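Features > Homes > Kitchens

The long life of a speckled worktop

November 25, 2020

The kitchens in the Dromdale flats were fitted in a single February, all 121 of them, and every one was given the same grey speckled worktop. Most have since been altered. Cupboard doors have been painted, then painted again. Floors have come up. In a good many of the flats, though, the worktop is still where the fitters left it, and people who have moved in recently are in less of a hurry to rip it out than the people who lived there before them.

Speckle has come back into fashion, and it has brought the old surfaces with it. For years a plain white or solid black top was the thing to have. Anyone selling a flat was told to get rid of anything with a pattern. Now the same estate agents mention "original terrazzo-style surfaces" in the first line of the advert, and salvage yards that used to send the stuff to the tip are asking money for it.

Real terrazzo is made from chips of stone set in cement or resin, then ground flat and polished. It is heavy and slow to make, and it was used for floors and stairs long before it got anywhere near a kitchen. What most homes had was a printed sheet bonded to board. It copied the look of the chips at a fraction of the weight, and two people could carry a length of it up the stairs. The printed kind was never meant to fool anyone. It was meant to be wiped.

It did that job well. A plain dark top shows flour, dust, water marks and every fingerprint. A plain white one shows tea. A surface covered in small flecks shows very little, and this was the main reason landlords and school kitchens liked it. The same quality can be a nuisance, as anyone who has put a hand down in spilt sugar will know.

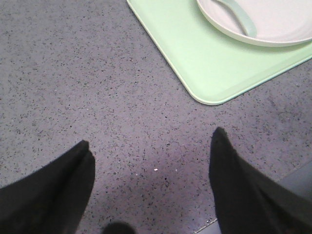 Dark and off-white flecks on a grey base, with a pale mint-green tray.

Colour matters more than people expect. A grey with some lavender in it looks warm under a yellow bulb and rather cold by a north window. Shops tend to light their samples from above with strong white lamps, so it pays to borrow a piece and leave it on the side for a day or two. Soft greens sit well with it, as do cream and most kinds of wood. Bright red is harder work.

Juvik, a small firm that cuts and fits worktops, now makes a third of its sales from speckled patterns. A basic printed length costs £200 there, before fitting. The next grade up, with a thicker top layer and a square front edge, is £300. Skov, which deals only in reclaimed kitchens, charges less for old lengths but will not promise that two pieces will match. Prints faded at different rates depending on where the window was, and a join between old and new is nearly always visible.

Wear is the other thing to look at before buying second-hand. Small marks and scratches can be lived with. A swollen edge cannot, and it usually means water has reached the board through the cut-out for the sink. Run a thumb along the front and around the taps. If the top layer lifts at all, leave it.

Looking after one is dull work. Warm water and a drop of washing-up liquid will do for most days. Scouring powder takes the shine off and should be kept away from it. Hot pans need a stand. Old advice to rub the surface with furniture polish is best ignored, as it leaves a film that holds grease.

Gallamel, whose pattern books are still passed between fitters, once listed two pages of speckles under names such as Pebble and Drizzle. Drizzle was the grey one. It is the pattern in the Dromdale flats, and when a length comes out of one kitchen there it now tends to go straight into another, cut down for a shelf or the top of a washing machine.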